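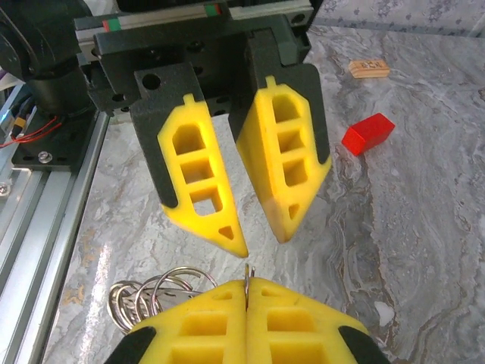
Words by Mereana Tuhiwai
Filed under: Visits, Workshops

The open day at Rakerix ran from ten until three in June, and I got there a bit after eleven. Parking is on the street. You sign in at the front desk, take a sticker and follow the tape on the floor to the small parts room at the back.

Small parts is where I spent most of my visit. Rakerix puts together key and tag sets for storage places, caravan parks and a few councils. The rings come in from Kermani in bags of 500 and get sorted by size before anything else is done with them. Anyone who has tipped out a drawer of split rings will know the problem. They hook through each other and come up in a clump, and you spend longer pulling them apart than you do using them.

The table has a grey marble pattern with white and tan veins through it, nicer than I expected in a workshop. It does catch the light, and silver rings are hard to pick out where the glare is. A red block and a small flat wooden one with faint markings on top were sitting out on it as well, and both were much easier to spot than the rings.

Visitors were allowed to have a go at sorting at a side bench. You get a tray, a handful of mixed rings and 5 minutes. I managed 74, with two in the wrong cup. The woman next to me had done it before at the Gukano fair and was well ahead. Her advice was to spread everything flat first and leave the tangled ones until the end.

Next door is packing. Finished sets go into paper envelopes, 200 to a carton, and the labels are still written by hand for short runs. Otomov had a stall in the hallway with sample tags in a dozen colours. I bought a pack of the plain ones for our shed keys.

Tea and slices were in the lunchroom for a gold coin. The toilets are up one flight of stairs, with no lift, so ask at the desk if that's a concern. Kids were welcome in small parts but had to stay behind the line in packing.

Allow an hour and a half. The sorting bench had a queue by noon, so do that first.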